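Unlow asks Rerkcombe to empty its cupboards

1 June 2021

Unlow, the repair and reuse firm based in Rerkcombe, today opens its second computer amnesty, inviting residents to hand over the desktop machines they have been meaning to deal with for years. No questions will be asked about the dust.

The first amnesty, held in February, brought in 215 computers, one bread maker and a box of leads belonging to no known device. The bread maker has been rehomed. The leads remain available. 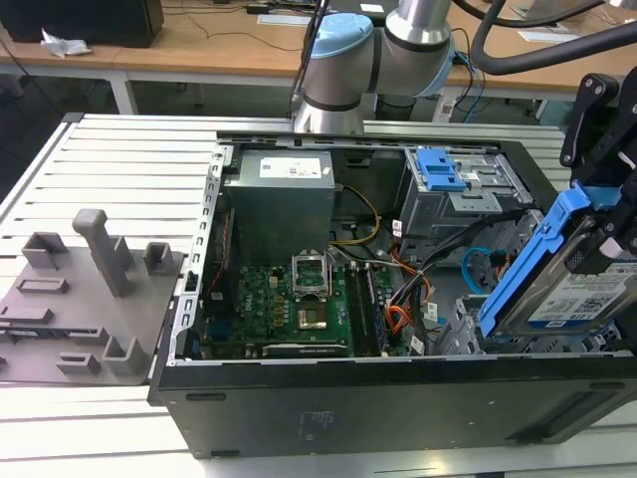

Most people who own an old desktop are not short of reasons to keep it. It might come in handy, or it has the holiday photos on it, or it is holding up a shelf. Unlow's view is that a tower with its side panel off is a far less alarming thing than the same tower under the stairs: a power supply, a green motherboard, a metal drive cage and a good deal of cable, much of which can be put to use again. Anything that can't be saved goes to Coetzee, the Braresberg recycler, to be broken down for its metals.

Donors may stay and watch their machine being opened, though they should know that the experience is slower than television suggests. Drives are wiped before anything else is done – and yes, that includes the folder called "New Folder (2)".

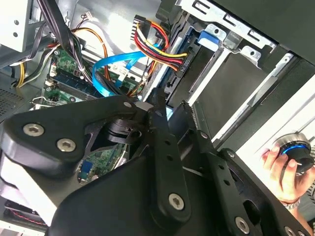 Inside a desktop tower, with the motherboard in view.

The amnesty runs for 30 days at Unlow's workshop in Rerkcombe, with a second drop-off point at Coetzee's yard in Braresberg. Desktops, laptops and keyboards are welcome in any condition. Printers are not, and Unlow would rather not go into why.

Working computers will be offered to local households at no charge, each with 2 years of free repairs. There is no need to book, and no need to bring the original box, however carefully it has been kept.

ENDS

Notes to editors: Unlow repairs and resells household electronics. Interviews and workshop visits can be arranged through the Unlow press desk.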